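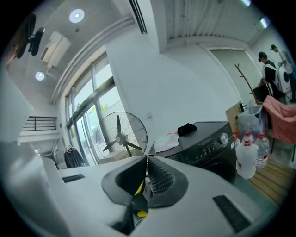
The laundry end of the flat, fan standing by the big window.

Karkix pedestal fan – three months in

I've put off writing this one up because a fan review in winter would have been a bit silly, and then December turned up and suddenly I had opinions. Lots of them. So, this is the Karkix standing fan in black, the large one, and I've had it for 3 months now, in a place with far too much glass and a washing machine that lives out in the open with everything else.

First, why a fan at all when there's an air con up on the wall? Mostly the power bill. The last one came to $356 and I nearly fell off my chair. The air con is fine, but it's mounted high and it wants to cool the entire place including the upper level, where all the warm air goes to hang out anyway. I only wanted some breeze down where I sit.

I looked at two others before buying. The Larport had a remote (which I would have lost in a week) and a skinny little base I didn't trust. The Piklow tower was much prettier and Jordan Treloar lent me his for a weekend to try. Lovely and quiet, but you had to be right in front of it to feel anything. I wanted something with a proper round cage and proper blades, and the Karkix has three of them and shifts a serious amount of air.

Putting it together took me 13 minutes with a cup of tea on the go. Base, pole, motor, back half of the cage, blades, front half. The clips around the cage are stiff and I pinched a thumb on the last one. The instructions are one sheet of tiny drawings, and they show the collar nut upside down, so if yours won't thread, flip it over and try again before you start swearing at it.

Now the good stuff. On low it's a soft whoosh that I stop hearing after a while. Medium is where I leave it most afternoons. High is properly loud – you'll be turning the telly up – but it'll push air from the window right across to the far wall, and anything made of paper on the way had better be under something heavy.

The thing I didn't expect to love it for is drying clothes. No dryer here, no room for one, so jackets and shirts go on hangers over by the window and I point the fan at them on medium. My black jacket used to take forever and come out with that slightly swampy smell. An overnight run with the fan sorts it. I've started timing loads so they finish just before bed, which is possibly the most middle-aged sentence I've ever typed.

It's been good for the washer corner too. I keep the big water jugs over on that side along with a plastic storage bin, and it always felt stuffy and a bit damp behind everything. Ten minutes of fan with the window cracked open and it's much fresher. My old towel-flapping method has been retired!

Grumbles, because there are always some. The cord is too short. There's one outlet on that bit of wall and the fan can just about reach it from where I like it, with no slack at all, so moving it closer to the chairs means an extension lead. Come on, Karkix, another metre wouldn't kill you. The cage also collects fluff like it's being paid to, and you have to undo those horrible clips to clean it. I do mine with a damp cloth and an old toothbrush every few weeks. And black shows every speck of dust, so if there's a white one in stock, think about it.

The oscillation developed a click around week five. It wasn't loud, but once you've heard it, that's your whole evening gone. I emailed the shop I bought it from, Kolář, and got a reply from Dragica Hodžić, who told me to tighten the little screw under the motor housing a quarter turn. Fixed. Hasn't come back. Full marks to her, and I'd buy from them again on the strength of that email alone.

Would I recommend it? If you've got one big warm room and you dry your washing inside, yes, definitely. If you need silence to sleep, go for the Piklow and put it close to the bed. If you want something pretty, same answer. The Karkix looks like a fan and sounds like a fan, and I'm quite fond of it.

Four stars. It loses one for the cord.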